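Has anyone worked next to sorting arms? Management says they will "free us up"

Posted in Warehouse and Light Industrial, July 12, 2026

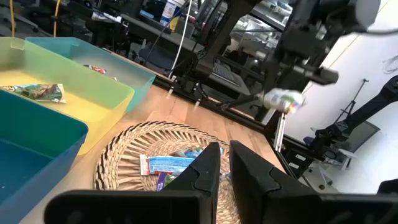 I pack snack boxes for a company that does office deliveries. Mixed bars, chips, cookies, whatever the customer ticks on the form. There are 17 of us on my shift and we've been told that two-arm stations from a firm called Birneck are coming to our building in October. They pull wrapped items out of a basket and put them in bins by type. We had a meeting with slides. The word "free" was used a lot, as in free us up, free our hands, free the team for higher value tasks. When I asked what the higher value tasks were I got told that was still being worked out.

I'm not against machines. I used to tape cartons by hand and I don't miss it. But picking is most of my day, and I'd like to hear from people who have been through this and aren't selling anything. Did you keep your hours? Did the job get better or did you end up standing there watching? Also what should I be asking now, before it's all signed?

jaunty_pallet

We got a couple of these at the Brurnitholm site, different maker (Jaunzems), same idea. I kept my job. I would not say I kept the same job.

Before, I packed. Now I mind 4 stations. I refill baskets, swap out bins, and walk over when the light goes orange. The light goes orange a lot. Soft wrappers are the worst, anything clear and crinkly, and bars that have slid under other bars. In the demo every item was spaced out nicely. Ours come in from the supplier in a heap, so somebody has to spread them first, and that somebody is me. I asked if spreading snacks in a basket was a higher value task and my lead laughed, so at least there's that.

Hours: nobody was let go. But two people left over the winter and were not replaced, and the temps we used to get before the holidays didn't come. So when they tell you "no layoffs" ask what happens when someone quits.

The part I didn't expect was the talking. Hand packing is dull but you have a person across the table. Now everybody is at their own set of stations and the day is long. On the plus side my wrists are better, and I mean a lot better. I'd been wearing a brace.

Things I'd ask for in writing:
Is the person minding the stations on a packer's rate or an operator's rate? Ours was packer's rate for months until people complained.
Who gets marked down when an item ends up in the wrong bin?
Can you stop it yourself, or do you have to call someone?
Who gets trained to fix it, your people or theirs?

Second one matters more than you'd think. We had a mis-sort count on the board with our names next to it, for sorting we hadn't done.

Ullero_fan

its fine, people said the same about forklifts. learn the machine and youll be the one they cant get rid of

conveyor_and_on

I'd be careful with the answer above mine. "Learn the machine" works for one or two people per shift. It doesn't work for all of them, and the company knows that when it says it.

I was on the other side of this for a while, scheduling at a plant that put arms on the small parts line. The vendor's figure was 1,064 picks an hour. I don't doubt it was true at some point for some item. Our average over a normal week was around half that, because of stops, empty bins, and the odd wrapper it wouldn't let go of. Meanwhile the staffing plan had been written from the vendor's figure. So for the first few months the people left on the line were working harder than before to cover the difference - and the reports said the arms were doing great, since hand-packed units went into the same total.

So ask to see how they'll count. If the machine's output and the people's output go into one number, push for two. And ask for a trial on your real stock, the messy stuff, during a busy week, with some of your packers in the room. If they say the trial has already been done, ask where and on what.

I'd also get the "higher value tasks" listed by name before October. If they can't name one by then I would start looking around, quietly.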